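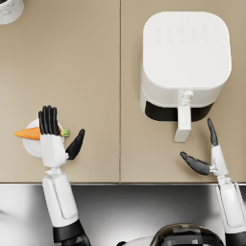

Questions I get about renting out the granny flat

G'day, and thanks for stopping by. I've been letting the flat behind my place to short-stay guests for a good while now, and the same questions keep landing in my inbox, so I've put the answers on one page. If yours isn't covered, use the contact form and I'll get back to you (usually after dinner, once the dog's been walked).

Is there a proper kitchen?

It's a kitchenette, so don't plan a Christmas lunch in it. You've got bench space, a sink, a bar fridge, a two-burner cooktop and an air fryer. There's no oven. I lived in the flat for one whole winter while the main house was being restumped and I cooked everything from snags to banana bread without one. The banana bread was a bit dark on top, I'll admit.

Can I bring my dog?

Yes! One dog, any size, as long as it's fine with chooks. Mine roam the yard after lunch and they're bossier than they look. Please bring your dog's own bedding and keep it off the couch.

How do the bookings work?

I used to do it all by email and it was a shambles. These days everything goes through Odus, which my neighbour Clodagh Carroll set up for me one rainy arvo in June. You pick your nights, pay the deposit, and the door code gets sent to your phone on the morning you arrive.

What's the bond?

$300, refunded after checkout. I've only kept part of it once, and that involved a jet ski battery and the good towels.

What time can I check in?

Any time from 2 pm. Checkout is 11 am. If your flight's late, no worries, let yourself in. The path light is on a sensor and the key safe has a little rubber cover you need to flip up first. Everyone misses the cover.

Do you do discounts for longer stays?

I do, for anything over 11 nights. Message me before you book and I'll sort out a price. My longest guest so far was Prasert Pongsiri, who came for a fortnight and stayed 26 weeks, and I still miss his curry puffs.

Is the wi-fi any good?

Good enough for video calls, slow when the kids next door get home from school. The password's on the fridge.

Can I park a caravan or boat?

A small one, sure. The driveway is steep and has a kink halfway up, so anything longer than a tinny on a trailer is better off out on the street. Bin trucks come through early, so tuck your mirrors in.

Do I have to clean before I leave?

Wash your dishes, take the rubbish out and strip the bed. I'll do the rest.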